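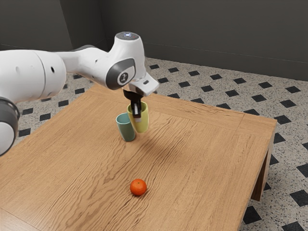

Dimovthorpe Makers' Club, Kitchen and Bench Section

Tips for buying an arm that picks up cups

Every January somebody in the section decides that the money left over from the mug sale should go on a robot arm. These notes are for that person. Read them before you open the catalog.

Start with the cups. Write down what you want lifted, measure the widest rim, and check it against how far the fingers open. A two-finger gripper that pinches over the rim, one finger in and one out, suits a plain cup with no handle. It has opinions about teapots. If fruit is on your list, say so early, because an orange has no rim to pinch and the jaws must go all the way around it.

Price the whole job. Our first quote from Mivara was $800 and we were very pleased with ourselves for an evening. Fingers were extra. So were the mounting plate, the cable and the stop button, which you might have thought of as part of the thing. Ask for one figure with everything in it, delivered, and get it in writing. The Binedik came to $900 on that basis and suddenly looked like a bargain.

Measure the table, then measure the air over it. The elbow of an arm swings through space you have been using for a shelf. Chalk the reach on the tabletop and keep the kettle outside the chalk.

Bolt it down. A clamp is fine for a desk lamp.

Look at the floor too. Ours is old tile, and a table that rocks by the thickness of a coin will have the gripper missing by more than that at full stretch. Felt pads cost less than a service call.

Try it in simulation first if the seller offers it. Simulated cups don't chip. Leave two cups nearly touching and see whether the arm can take one without bothering its neighbor, as that's how cups live in a real kitchen.

Put money aside for finger pads. A set from Rozīte is $39 and you'll want 2 sets a year, more if anyone lets it near the scouring powder.

Last, be fair about what you're replacing. Moving a cup across a table by hand is free, and the hand comes with its own mounting plate. If you still want the arm after reading that, the order form is in the drawer under the label maker. Forms go back in the tray by 19th November.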